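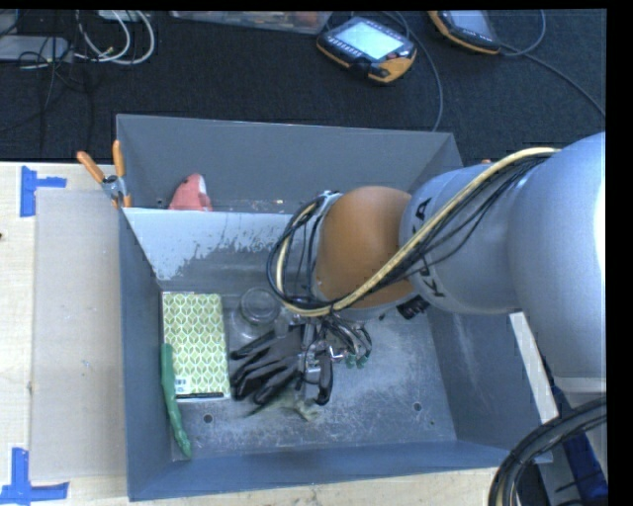
How many demonstrations should each station record before an object set is changed?
Each station records 48 accepted demonstrations per set, and the set is then exchanged in full.

The question above reached the list owner from several sites during the past month, and the answer will be added to the collection guide. The remainder of this message responds to the points raised by Haziq Hidayat, whose message is quoted below.

On 2 October 2024, Haziq Hidayat wrote:

> Colleagues,
>
> The Nunelton station has completed its first two object sets for the Linen project. Before we proceed, I would be grateful for a ruling on two matters.
>
> First, the guide says that an attempt in which the object is dropped "may be kept." Our operators have read this in different ways. Some keep every drop, and others delete them all.
>
> Second, soft items such as gloves and plush toys take much longer to grasp than boxes or jars. May we leave them out of a set when time is short?
>
> Haziq Hidayat
> Nunelton station

Dear Haziq, dear all,

Thank you for raising these matters. I have discussed both with the training group at Brurkinness, and the following applies to all stations with immediate effect.

Dropped objects. An attempt is to be kept if the operator recovers the object and completes the task within the same recording. It is to be marked "recovered" in the log. An attempt that ends with the object still in the bin is also kept, marked "failed," and does not count toward the 48. Attempts are deleted only where the recording itself is damaged.

Soft items. These may not be left out. A set should mix rigid and soft objects in the same bin, with some lying across others. The model trained on the March recordings performed well on single boxes and poorly wherever a glove covered part of another item. More examples of that kind are needed, even at the cost of a slower session.

Stations may extend a session by up to 10 minutes to complete a set. Longer extensions should be agreed with me beforehand.

I would also remind operators that objects are to be rearranged by hand after every accepted attempt. In the Huanca submission, 79 recordings were returned because the layout had been left unchanged from one attempt to the next. The station has been asked to repeat them.

Logs should continue to be sent in the existing format. The two new marks go in the outcome column, in lower case. Recordings already submitted from Nunelton need not be sent again, but please correct the log entries for any drops that were kept.

Regards,

Dayana Echeverri
Data collection, Linen project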